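Murkico Plain Box, White
Item 342, stocked by Skerkavine Storage

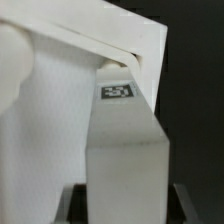

We have sold boxes with brass corners, boxes with slogans and, for one regrettable December, boxes shaped like owls. The one people reorder is the plain white one. It is rectangular and matt, and it has no opinions about your shelves.

Mahlet Kahsay, who does our buying, chose it after a long afternoon with the Murkico catalogue and a tape measure. She wanted something that would sit flush beside its neighbour and not shine under a desk lamp. The glossy version is still in the catalogue, should you enjoy polishing things.

Use it for cables, receipts, spare keys or the instruction booklets you are never going to read. It also takes a respectable quantity of tea bags. It isn't meant for liquids, and we would rather not hear how you found out.

Details
Colour: white
Finish: matt
Height: 32 cm
Lid: sold separately (item 112)
Assembly: none
Sold: singly

Care
Wipe with a damp cloth and a drop of washing-up liquid. Avoid scouring pads, which leave shiny patches. Pencil comes off with an ordinary rubber. Biro mostly doesn't.

Labels
The Waron clip-on label holder fits the front edge and comes off without leaving a mark. Stick-on labels will stay put until you want to remove them, and then for some time after.

Delivery
Orders placed before noon go out the same day. For office quantities, write to Gun-woo Chae on the trade desk and tell him which floor you're on. He will ask about the lift.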